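Equipment Planning for Automated Handling
Course handout, Unit 6: From Task List to Purchase Request
Course lead: Kalliopi Lazaridis
Budget exercises: Prasetyo Hutapea

Purpose of this unit

Students will prepare an equipment plan for a small handling project. The plan is to be written for a reader who approves spending and who may have no technical background. It must state what work the equipment will do, what must be bought to do it, what it will cost to keep in use, and when each item is needed. The Hondgate case, distributed with the reading packet, is used throughout. In that case a household services firm wishes to automate the tidying of small articles in bedrooms and has asked for a plan covering one year.

1. Begin with the task list

A purchase request should follow from a written list of tasks. Each entry names the article to be handled, the place from which it is taken, the place to which it goes, and the surface on which the work is done. Requests that begin with a catalog page are returned to the student without a grade.

For each article, record its size at the narrowest graspable point, its weight, and whether it is rigid or yields under pressure. These entries determine the jaw opening, the finger padding and the payload. They also show whether one gripper will serve or whether two types are required.

2. Separate capital costs from running costs

Capital items in the Hondgate case are the grippers, their mounts, the cameras and one workstation. Running costs are replacement finger pads, cables, storage media, operator hours and repair. The two groups are to be shown in separate tables, each with its own total. Freight and import charges belong with the capital item to which they apply.

Worked figures for one line of the running budget:
Replacement finger pads, per set: $6
Sets allowed for the year: 110
Line total: $660

The Hondgate request also carries $835 for spare mounts and $151 for cables. Students should enter these amounts as given and should not round them.

3. Compare suppliers on equal terms

The reading packet contains quotations from two suppliers, Estenness and Stamatopoulos. The Estenness quotation includes fingers and pads in the unit price. The Stamatopoulos quotation lists them as separate lines. Before any comparison is made, both must be restated so that they cover the same parts, the same warranty period and the same delivery terms. A lower unit price is of no use to the reader if the pads must then be ordered elsewhere.

Where a supplier offers a loan unit, the plan should say who pays the return freight and who bears the cost of damage during the loan.

4. Test articles and work surface

The budget must include the articles used in trials. They are inexpensive, but they are often left out of the request and then bought without approval. The selection should contain both rigid and soft pieces. Bedding deserves its own entry, as a mattress gives under load and a quilted sheet does not offer the even surface of a bench.

Compare the article held in each of the two views below with the entries in your own list.

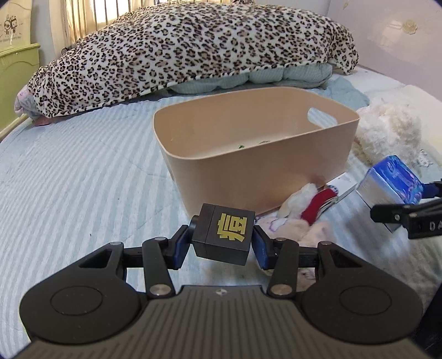
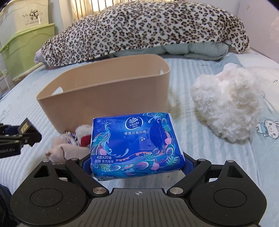 5. Schedule of purchases

Items with the longest delivery time are ordered first. In the Hondgate case these are the grippers and their mounts. Pads and cables may be ordered in two lots, the second of them in December, when the firm reviews its remaining funds. The schedule should show the latest date on which each order can be placed without delaying the trials.

6. Contingency and approval

A contingency line is permitted, but it must be tied to a named risk. Late delivery, breakage and a change in the task list are acceptable. "Miscellaneous" is not. The Riltcombe plan, also in the packet, was refused at first review for this reason, and students should read the reviewer's letter before drafting their own request.

Assignment

Submit the task list, both cost tables, the supplier comparison and the purchase schedule as a single document. State every assumption beside the figure it affects. Questions on the cost tables should be directed to Prasetyo Hutapea, and all other questions to the course lead.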